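Book Swap at the Barajas Reading Room
Gallery page, posted February 7, 2019

I went in doubtful. Book swaps tend to be where airport thrillers go to retire, and the sign-up sheet promised 184 titles, which sounded like wishful thinking to me. When I went through the list myself it came to 91, and that was with two road atlases and a manual for a Plarkano bread machine.

Captions are mine, and so are the grumbles.

Round table, fiction end. Hilary Mantel in a very pink hardcover, with a black animal on the front that could be a wolf or a dog. The cover brings up her Man Booker wins, as covers do. Black cloth heaped to one side, small wicker basket farther back.
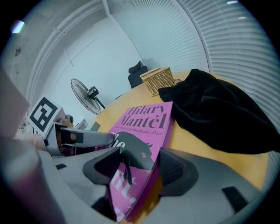
Crescencio Salinas thinks I'm being unfair about prize winners. He wrote in to say that he took home two of them in October, finished both, and would never have paid full price to find out he liked them. He also says the sign-up sheet counted magazines.

Fine - magazines. I would still like to see a list that says so at the top. Leopoldo Lozano tells me the next one will be sorted by author, with hardcovers kept apart from paperbacks. I've heard that before, and last time the Skosell cookbooks ended up in poetry.

Swap rules are unchanged: bring one, take one. Leftovers go to the Plollier Street shelf.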